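Kids' Corner > Science > Everyday Things > Why Drinks Taste Sour

Why Is Lemon Sour?
by Brynhildur Stougaard

Lemons are sour because they hold a lot of citric acid. An acid is a kind of chemical. Many fruits have some, but lemons have more than most. Your tongue has tiny taste buds that notice acid and send a message to your brain: sour!

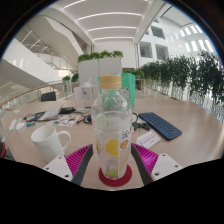
How Does the Taste Get Into Water?

Water is very good at pulling things out of food. Put a slice of lemon in it and the acid slowly moves out of the fruit. Oils in the peel come out too, and they give the smell. 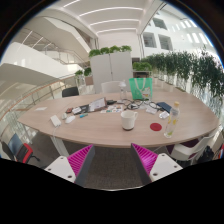

Warm water does this job faster than cold water. Its tiny parts, called molecules, move more quickly.

Sugar does not take the acid away. It only makes the sour taste harder to notice.

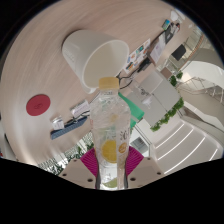

Acid can also wear down the hard outside of your teeth. After a sour drink, rinse your mouth with plain water.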